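Budurex ticket 968 — cell hygiene rule 6, crumb limit. Status: open.

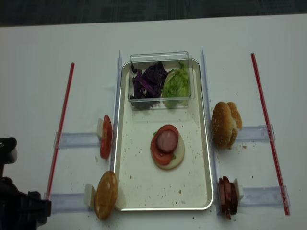
Rule 6 says the surface is wiped between builds. It sets no limit during one. Crumbs already lie on the tray and table with the stack part built.

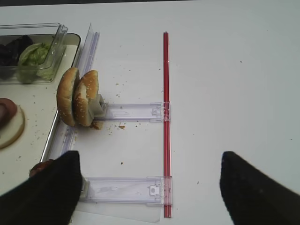 Drokness, November
Checked bun holder against Vidal sheet. No change made.
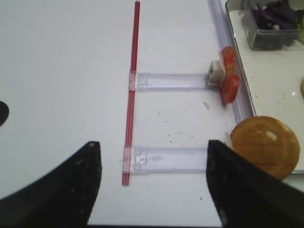
Tomato holder, wrist view.

Proposed: pause at 40 builds — not 100 — and wipe. 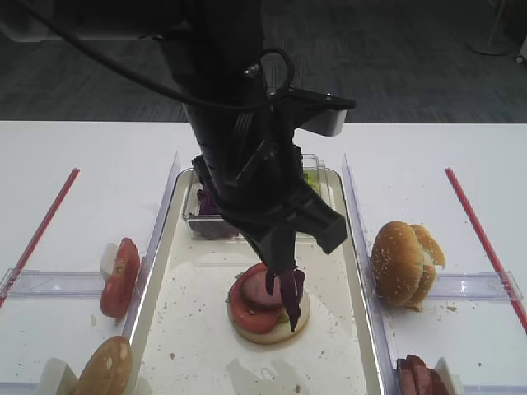
Cabbage over the stack.

Awaiting sign-off, Clidadwood.

This site uses cookies. Accept | Settings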